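Marker tracking gets a second opinion in Idura 5

The new release of Idura, our open tool for turning hand-held gripper recordings into training data, is ready for testing. The largest change is in the pose estimator. Until now it trusted each camera image alone, and when one marker face was turned away or lost in a reflection, the gripper path could jump for a moment and then come back. Policies trained on such paths learned the jumps too.

The new estimator keeps a short window of past poses and checks every new one against it. If two solutions fit the same marker equally well — a known problem with flat square markers — it takes the one that agrees with the motion of the hand. Left and right grippers are solved separately, so a bad reading on one side does not disturb the other.

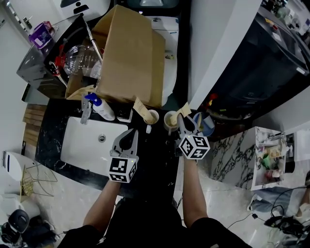
SOFTWARE

Bathroom counters remain our hardest test. Dark marble with white veins gives many false corners, and the detector spends time on them before it finds the marker cubes above the forearms. We added a filter which rejects these candidates early. On the Skeltness set, 700 recordings in homes, the old version left 139 with at least one broken segment, and the new one leaves far fewer. We will publish the full table when Matoušek, our replay tool, can read the new format.

Users of Zulik should convert their calibration files before they update. The old files still open, but the cube offsets are read in the wrong order and there is no warning yet. We are sorry for this and a fix is planned for November.

Recent items
Matoušek: faster replay for long recordings
How we label the moment of grasp
Zulik calibration, step by step
Skeltness set passes 4,000 minutes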